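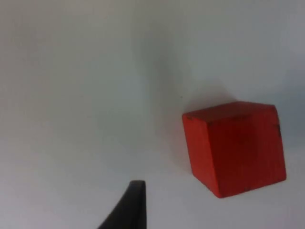

Zuweira Ackah thinks we oversell it. Her note to the shop list said that an arm which picks up one block on a white table has learned that block and that table, and that we should say so on this page before anyone signs up expecting a butler. Fair enough. Consider it said.

Search this site Enter keywords Go

About Cerkolus

Cerkolus is a shared workshop where people build small robot arms and try to get them to do something useful. We have 21 members, a long bench, two printers that mostly agree with each other, and a lot of doubt about the word "autonomous."

The group started after several of us bought a kit called the Skeven, followed the instructions, and ended up with an arm that waved nicely and could not hold a cup. We still use the base. The wrist, the fingers and nearly all the wiring are our own now, and the parts list comes to $897 if you already own a soldering iron.

Our current project is Plirero, a tabletop arm with a camera near the gripper. The job is plain: find a red wooden cube, close on it, lift it, set it down somewhere else. Members record up to 50 tries in an evening, and we post the bad ones along with the good ones. So far the log holds 2627 tries. Read it before you read our opinions.

We don't sell kits or promise that home robots are a year away – we have heard that one before. If a member claims the arm can now sort laundry, the rule is that it has to do it on a different table, with the lamp moved, while someone else runs it.

New people are welcome most evenings after 7 p.m. Bring closed shoes and your own laptop. First visits are free, and you may be handed a screwdriver.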